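October 19, 2019
By Josiane Chevalier
2 min read

Flokside supper club: progress report to the Roussel fund

We have had a cracking first stretch and I'm delighted to be writing this one! The club now has 64 people signed up, and most of them come more than once a month. Our oldest member was born in 1941 and still beats everybody at dominoes between the soup and the pudding.

Your grant has gone mainly on food, bus fares and crockery. We were using paper plates in the spring and people really disliked them (gravy was a disaster), so buying plain white china was one of the first things we did. 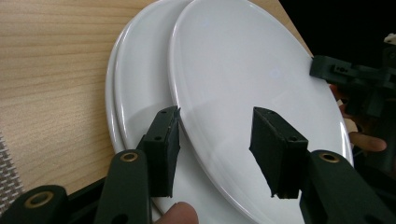
Meals and cooking

Filippos Kouris has taken over the menus and they are a joy. We have served 900 meals so far, 19 of them delivered to members just out of hospital who couldn't manage the stairs. His lentil pie has been asked for so often that it now has a fixed spot on the list. We're still short of people who can chop onions early in the afternoon, and the October sessions started late twice for that reason. I've put a notice up at the Nulleck library and two people have rung me already.

Getting here

The minibus from Tronico has made a huge difference to the members on the far estate — several hadn't been out for an evening meal in years. It does run full, though, and last month we had to ask three people to share lifts.

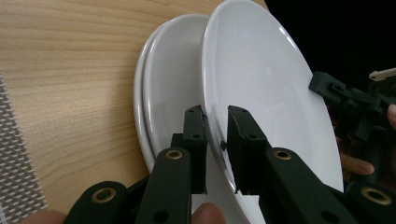
We would like to move a little of the money set aside for leaflets over to a second run of the bus. Word of mouth is doing the job of the leaflets anyway, and the extra run would let people go home early if they're tired. Please let me know if you're happy with that and I'll send the changed budget sheet.

Still to do before the next report: get the kitchen tap mended, finish the food hygiene course (Filippos and I are both halfway through it) and fix the date of the winter dinner. You would be very welcome at that — bring an appetite, and somebody who can play dominoes!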